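Normas para uma célula pequena com dois braços: o que se aplica?

Pergunta de Renato Aquino, em novembro
Categoria: Automação e robótica > Segurança e boas práticas
Visualizações: 404

Boa tarde. Temos na oficina uma célula de bancada com dois braços pequenos, em perfil de alumínio, para ensaiar manuseio de material de escritório. A frente tem de ficar acessível para trocar as peças. Juntei fotos do trabalho.
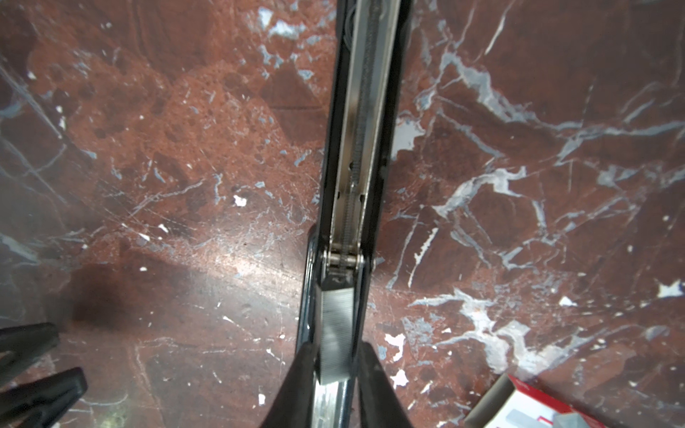
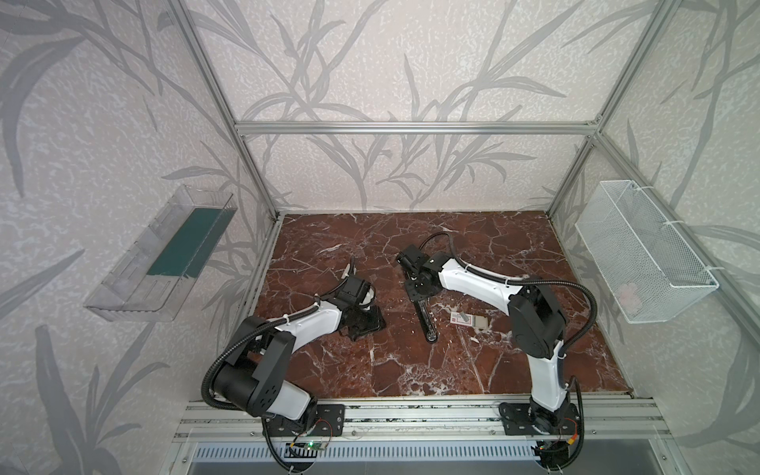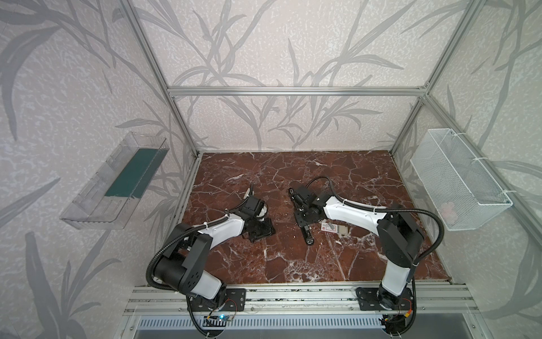 A minha dúvida é se preciso de uma apreciação de riscos completa, segundo a ISO 12100 e a ISO 10218, ou se basta uma instrução de trabalho afixada ao lado. O fornecedor dos braços (Sikora) diz que, com este tamanho, "não se aplica". O cliente, a Flovemar, pede um documento assinado. Alguém já passou por isto?

3 respostas

Nurhan Öztürkmen
Melhor resposta (13 votos)

O tamanho do braço não dispensa a apreciação de riscos. Pode sair curta, mas tem de existir e cobrir a célula inteira: braços, garras, peças, cablagem e a pessoa que mete lá as mãos. Peça à Sikora que ponha o "não se aplica" por escrito, com a cláusula em que se baseia.

No seu caso eu olharia primeiro para isto:

Grampeador: trate-o como peça com risco próprio. Grampos são pontas, e a garra aperta. Se o ensaio não precisa deles, tire-os e escreva isso na instrução.

Zona comum aos dois braços: defina no programa quem entra primeiro e o que faz o outro enquanto espera. Registre o limite de força de cada garra.

Conduítes: confira a folga com o braço todo estendido, no início de cada turno.

Placas eletrônicas e conectores junto às bases: tampa fechada. É ali que a mão passa quando se trocam as peças.

Parada de emergência ao alcance de quem está na frente, e que corte os dois braços ao mesmo tempo. Teste e anote a data.

A instrução afixada vem depois, com o que sobrou da apreciação. A nossa, em Clisley, tem uma página.

Kadir Gezer
2 votos

Aqui usamos uma folha só e nunca houve problema. Velocidade baixa e pronto.

Bernadette Costello
5 votos

Kadir, velocidade baixa ajuda, mas tem de estar limitada no controlador e com senha. Já vi um programa de teste voltar à velocidade normal depois de uma atualização.

Renato, limpe a bancada entre ensaios e ponha isso na lista de verificação. Restos de papel atrapalham a pega e alguém acaba por estender a mão com os braços ligados.

Comentário de Renato Aquino
Obrigado a todos. Vou fazer a apreciação. A tampa das placas já está pedida.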